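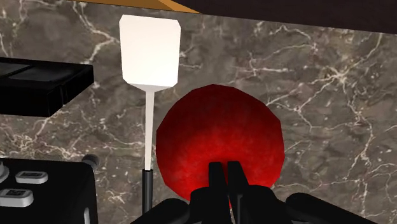 Stain Resistance of Kitchen Countertop Stone
Effie Geddes

Marble is mostly calcite, which reacts with weak acids. I wanted to find out how quickly lemon juice marks a polished surface and if a sealer helps.

Method
I used 20 offcuts of polished marble from Ostrowski, a stone yard near school. Half were coated with Zarneck sealer and left overnight. I put a few drops of juice on each piece, wiped them clean after 7 minutes and checked the shine under a desk lamp.

Results
Every unsealed piece had a dull ring. Most of the sealed ones did too, only fainter. Coffee, which I tried on Wednesday, left a brown spot on the unsealed stone and wiped off the sealed stone.

Discussion
The sealer slows down staining but does not stop etching. My drops were not all the same size, so a pipette would be better next time.

Last updated: April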